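Does a Bigger Number on the Battery Pack Mean a Better Battery?

Go to any store and look at the batteries. One pack says it lasts longer. The pack next to it says it lasts longer too. Longer than what? If you read the tiny print on the back, sometimes you find out, and sometimes you don't.

This page is about what a battery does, and about some things people say about batteries that you should not believe right away.

What's inside?

A lot of people will tell you a battery is "full of electricity," like a bottle full of juice. It isn't. A battery is full of chemicals. When you put it in a flashlight and flip the switch, the chemicals start to change, and that change pushes tiny bits called electrons around a loop of metal. The loop is called a circuit. Break the loop anywhere and the pushing stops.

So why do we say a battery is "empty"? Habit, mostly. A dead AA still has plenty of stuff in it. The chemicals have changed as much as they usefully can, and the push has gotten weak.

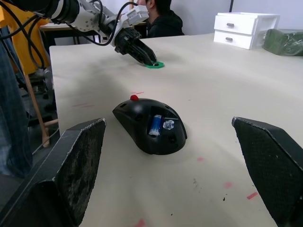
How hard a battery pushes is measured in volts. A fresh alkaline AA pushes with 1.5 volts. So does a fresh AAA, which is a lot skinnier. And so does a fat D battery! If somebody tells you the big ones are "stronger," ask them what they mean. A D has the same push. It has more chemicals, so it can keep going longer.

Should you keep batteries in the fridge?

Maybe your grandparents do this. It sounds smart, and there is a little bit of truth in it: heat does make batteries wear down faster while they sit around. But ordinary alkaline batteries lose so little in a cool closet that the fridge hardly helps, and water can form on them when they come out. I would save the space for pudding.

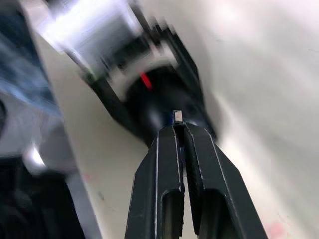

A reader named Plodance wrote in to say the fridge worked fine at their house, and that one pack stayed in the door for 39 months and every battery still ran a clock. I believe it. But a clock needs very little power, and there was no second pack sitting in a closet to compare. Without the second pack, we can't tell if the fridge did anything.

The bounce test

You may have heard that dead batteries bounce and good ones don't. Drop an alkaline AA on its flat end from a small height, and a used one often does bounce higher. The chemicals inside get stiffer as they change. The trouble is that a battery gets bouncy well before it is dead – a half-used one can bounce just as high. If you go by bouncing, you may get rid of batteries that still have plenty left.

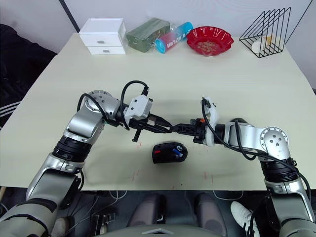 Grindinitz disagreed in the comments, saying the bounce test is quicker than hunting for a tester and has been right nearly every time. Nearly every time out of how many? And how were they checked afterward? Those are good questions to ask about any trick, including the ones on this page.

Never cut a battery open to see who is right. What's inside can burn your skin and eyes.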